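4.2 Vida útil declarada e falhas observadas

A vida útil que os fabricantes atribuem aos condensadores eletrolíticos de alumínio continua a ser citada como se fosse uma medição. Trata-se de uma extrapolação feita a partir de ensaios acelerados, em que se assume que cada descida de dez graus duplica a duração do componente. A regra é cómoda, mas temos dúvidas de que descreva o que sucede em luminárias fechadas, sujeitas a ciclos diários.

Das 932 placas recolhidas pela Biltier, 221 chegaram com registo de horas de serviço. Só estas entram na análise. As restantes foram usadas noutros trabalhos para sustentar taxas de avaria que, sem denominador conhecido, pouco valem. A Figura 3 mostra uma placa circular vermelha com dois condensadores de topo prateado e um bloco de terminais verde.

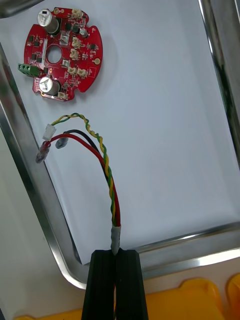 Figura 3. Placa circular com dois condensadores eletrolíticos.

Liam Tunstall objetou, na discussão de uma versão preliminar, que excluir as placas sem registo favorece as instalações bem mantidas e que o desvio pode ser maior do que aquele que se pretende corrigir. A objeção é razoável. Não dispomos, porém, de meio para estimar esse desvio, e a correção proposta por Rotich exige uma distribuição de idades que ninguém publicou.

Repetimos o cálculo com o subconjunto Brukine (259 placas, horas reconstituídas a partir de faturas de energia). O expoente obtido foi mais baixo, com um intervalo tão largo que admite quase qualquer valor defendido na literatura. Não o incluímos na Tabela 2.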